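June, notebook 2, back room

Started on the drawer cabinet at 13:00. Henok wants it out of the way of the window counter before the new shelving from Bolta gets here, and Ilona has asked for it in the Datach office if the drawers can be made to stay shut. I said I would look at the runners first and decide after.

Contents came out yesterday. Most of it was old paperwork from the Mamo job, two boxes of mixed cable ties, a stapler with no spring, and the spare keys for the meter cupboard, which Yeshi had been looking for since spring. Keys are now on the hook by the door. Paperwork is in a carton marked MAMO, waiting for Tekle to say what has to be kept. Please don't put it in recycling before he has been through it.

The bottom drawer is the good one. It comes all the way out and runs straight, with no side play that I could feel. The two above it are the trouble. The upper one creeps open whenever the cabinet leans forward even slightly, and the one under it creeps further. I put the long level on top, front to back, and the bubble sits well toward the rear, so the whole thing is tipping forward on the carpet. Some of this is going to be the floor. The carpet is packed down near the counter and thicker out where the cabinet is standing. 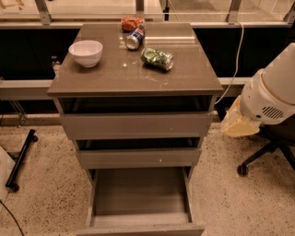

Cabinet before clearing the top. Bottom drawer empty and fully out, upper two partly out.

Things still on top: the white bowl, the orange wrapper, and the blue and green cans. Cans to the can bin, wrapper to trash, bowl to the kitchen. The green can is already crushed. The blue one needs flattening or it takes up half the bin. Check both for dregs before they go in, we had ants in that bin last summer.

The top has smudges and light scuffs. Plan is a damp cloth with a drop of dish soap, then a dry one. No spray polish. Natnael used it on the meeting table and it went streaky, and the shine on this one shows everything against the window.

Runners: wiped the bottom pair with a dry rag, a fair bit of gray fluff came off. Have not taken out the upper drawers yet. There is a clip on each side that has to be pressed while pulling, and the left one on the middle drawer is stiff. I stopped there, I don't want to snap it. Will try again with the thin screwdriver.

Leveling: cut packing strips from the 2 mm offcut, one under each front corner, and check with the level again. If the drawers stay in with that, the runners can be left alone. If they still creep, order catches. Humness had them in the last catalog in packs of 20, far more than we need, but Ilona says the other cabinets could use them too.

Measured the gap in the Datach office where it would go. 900 mm between the door frame and the radiator, so there is room for the cabinet and still space to get a hand in at the side.

To do:

- clear and wash the top
- vacuum inside the bottom drawer and the open cubby
- middle drawer clip, left side
- front packing, then recheck level
- shut all drawers and tape them before anyone moves it
- move the chair and keep the white cable clear when pulling the cabinet out from the counter

Henok can help carry after 4. Tekle has the trolley until then.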